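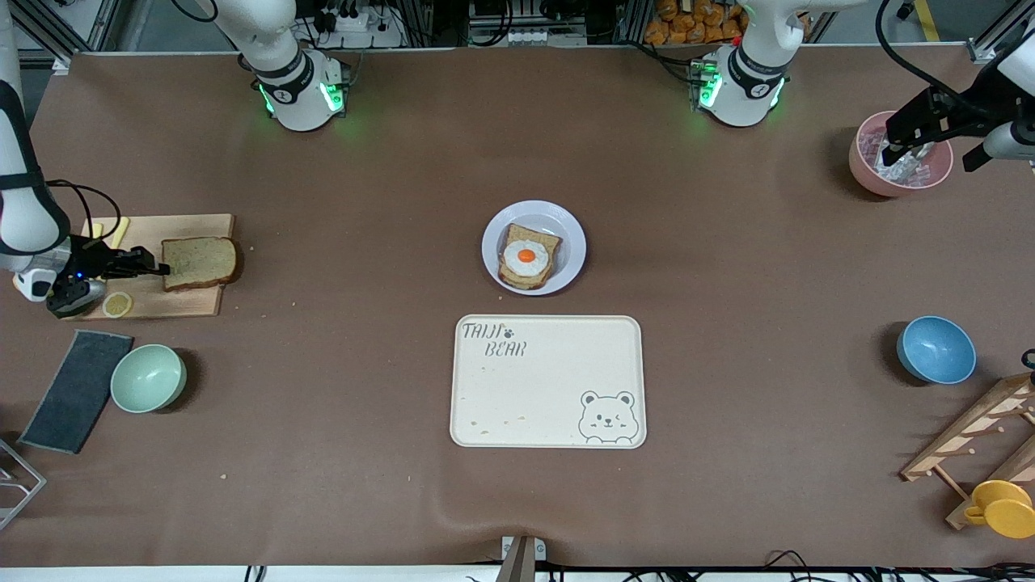 Print | E-mail

One reader in Suvdale says she has given up on cold-plate sandwiches altogether, and that a fried egg on whole-grain bread needs to be eaten in the time it takes to find a napkin. I'm inclined to agree. The Flulutora lunch leaflet wants us to believe the egg can go on top, the cheese can wait on the board and a slice of lemon will pull it all together – for 254 calories, no less. I'd like to see the bread they weighed. Zaugg's leaflet in March made the same sort of promise, and my lunch came out drier than the paper it was printed on. Put the cheese under the egg and skip the leaflet.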